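Daltdale Workshop Task Recordings: Data Card

Maintained by Lorach. Contact for access and corrections: Edeltraud Wegener. Card last revised 2024-03-27.

Summary

This dataset contains 3,890 recordings of manual bench tasks, made by staff at the Daltdale workshop using hand-held grippers. The recordings were commissioned under the Mitetura program, which is assessing which bench tasks could be passed to robot arms and what would remain with the people who now do them. Cloth handling, sorting and clearing of work tables are covered.

Staff taking part kept their usual classification and rate of pay. Time spent recording was counted as ordinary hours, and no recording may be used to measure the speed or performance of an individual worker.
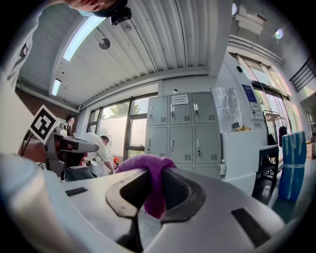

Participation was by written consent, which may be withdrawn at any time. Recordings are removed on request, including those in which a colleague appears in the background. To date 44 have been removed.

Effect on work

Birdie Ambrose coordinated consultation with staff. The main concerns raised were rostering, retraining and the loss of lighter duties that suit people returning from injury. Lorach has agreed that no position will be changed on the basis of this data before the September review.

Files

recordings/ full set
sample/ 200 recordings for evaluation
heldout/ 700 recordings, released on application
consent/ blank forms only

Known limits

All recordings come from one site. Models trained on them should not be assumed to work at Hutchins or elsewhere without further testing.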